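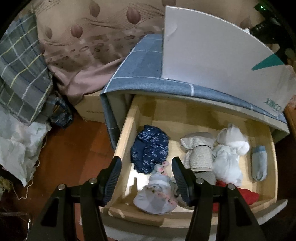

Die Planungssoftware von Fumgate rechnet nicht mit fertigen Bahnen. Romain Roussel, der uns im Januar durch das Labor in Closlow geführt hat, nennt das System intern Gilbert und erklärt es am liebsten an Wäsche. Stoff hat keine feste Form, ein CAD-Modell hilft da wenig. Bei einer offenen Schublade mit kleinen, gefalteten Kleidungsstücken muss die Wahrnehmung zuerst klären, wo ein Teil endet und das nächste beginnt. Ein beiges Röllchen neben weißen Bündeln ist dabei schwieriger als das rote Tuch weiter vorn. Auch der helle Lichtfleck auf dem Schubladenboden gehört zu den Fällen, die eine einfache Segmentierung gern als Stoff wertet.

## Vom Bild zur Bewegung

Trainiert wird mit 3000 Demonstrationen, weitere 200 bleiben für den Test zurück. Die Strategie gibt kurze Bewegungsabschnitte aus, danach wird neu geplant. Colette Guillot betreut die Regelung darunter und hat uns die Protokolle am Bildschirm gezeigt. Die Latenz der Kamera wird beim Abspielen mitgerechnet – früher lief der Greifer den Bildern hinterher.

Interessanter fand ich das Werkzeug zum Durchsehen der Aufnahmen. Man springt zu dem Moment, in dem sich die Backen schließen, und sieht Öffnungsweite und Lage in einer Zeitleiste. Fehlerhafte Abschnitte lassen sich sperren, ohne die ganze Aufnahme zu löschen. In Diltbridge machen wir das noch mit Skripten.

Offen blieb die Frage nach der Rechenlast. Der Planer braucht 70 Millisekunden pro Durchlauf, auf kleinerer Hardware hat ihn noch keiner gemessen. Roussel will die Zahlen nachreichen.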